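掲示板トップ > 住まいと収納 > 小物・アクセサリー収納

卓上のT字スタンド、本当に片付きますか?

1 投稿者:麦茶二杯目 2020年4月29日
家にいる時間が増えて、机の上が気になって仕方ありません。鍵、腕時計、イヤホン、ネックレスが全部同じ小皿に入っていて、毎回からまります。
Onderという店の通販で、T字型のスタンドと楕円の受け皿がセットになったものを見つけました。黒一色で見た目は好みです。ただ、レビューが褒め言葉ばかりで信用できません。使っている方、悪いところを教えてください。

2 投稿者:kurage_835
正直、置物だと思います。掛けるところが4つしかないのに、掛けたいものが4つで済む人はこういう物を探しません。うちは一週間で皿のほうが山になりました。

3 投稿者:北向きの部屋
>>2
それはスタンドのせいでしょうか。皿に何でも入れたら、どんな製品でも山になりますよ。
私はPeltbridgeの似た形のものを使っています。掛けるのは時計と鍵だけ、と決めたら普通に続いています。

4 投稿者:kurage_835
>>3
決めて守れる人は小皿ひとつでも散らかさないのでは。道具の手柄にするのは無理があります。

5 投稿者:すのこ職人
形の話をすると、T字は片側だけに重いものを掛けたときが心配です。鍵束を端に掛けて反対側がイヤリング、という使い方は避けたいですね。商品ページに台座の重さは書いてありましたか? 書いていないなら私は買いません。

6 投稿者:麦茶二杯目
>>5
重さの記載はなかったです。高さと幅だけでした。そこは引っかかっています。

7 投稿者:Paloma Tran
木目の天板に黒だと、見た目はかなりすっきりします。掛ける部分は横棒の下側に短く出ているタイプです。 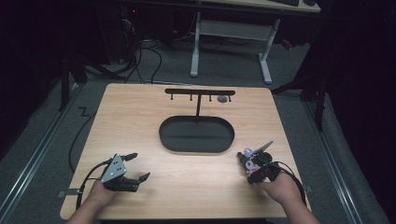 8 投稿者:すのこ職人
>>7
写真ありがとうございます。横棒の下にペグが4本、左右に2本ずつですね。この短さだと、太いキーリングを二つ重ねるのは厳しそうに見えます。ペグの先が上を向いているのか、まっすぐなのかも知りたいです。まっすぐなら引っかけただけで抜けそう。

9 投稿者:北向きの部屋
楕円のところ、縁が少し立っているように見えますね。指輪や小銭が転がり出ないならありがたいです。うちのPeltbridgeは皿が真っ平らで、ピアスのキャッチを何度も床に落としました。

10 投稿者:kurage_835
>>9
縁があっても、何も入っていない写真では判断できません。何も掛けていないスタンドがすっきりして見えるのは当たり前です。ネックレスを7本掛けた写真が見たい。

11 投稿者:麦茶二杯目
>>10
それは私も思いました。通販の写真もほぼ空っぽなんですよね。
あと、右のペグの下あたりに灰色の丸いものがありますが、これは付属品ですか?

12 投稿者:すのこ職人
>>11
ボタンみたいなやつですね。写真だけだと何とも言えません。こういう小さくて平たい物こそ皿に入れたいのですが、縁のある皿は爪が短いとつまみにくいですよ。

13 投稿者:ねこぜ
横から失礼します。黒いマットの皿、ほこりがものすごく目立ちます。Clivierの黒いトレーを使っていましたが、毎日拭くのが嫌になって白い陶器に戻しました。掃除の手間も片付けのうちに入れて考えたほうがいいです。

14 投稿者:北向きの部屋
>>13
黒は逆に、銀のピアスが見つけやすくて助かっています。ほこりは週に一度拭けば気になりません。人によりますね。

15 投稿者:ねこぜ
>>14
猫がいるので週に一度ではとても無理です。うらやましい。

16 投稿者:麦茶二杯目
皆さんありがとうございます。Onderに台座の重さとペグの形を問い合わせました。返事が来るまでは、マグカップの取っ手にネックレスを掛けて様子を見ます。
あと、鍵は玄関に移すことにしました。考えてみたら机に鍵がある必要がなかったです。

17 投稿者:kurage_835
>>16
鍵が玄関に行ったなら、残りは時計とイヤホンとネックレスですよね。だったら壁にフックを三つ付けるほうが安いし、机も広く使えます。私はまだ反対です。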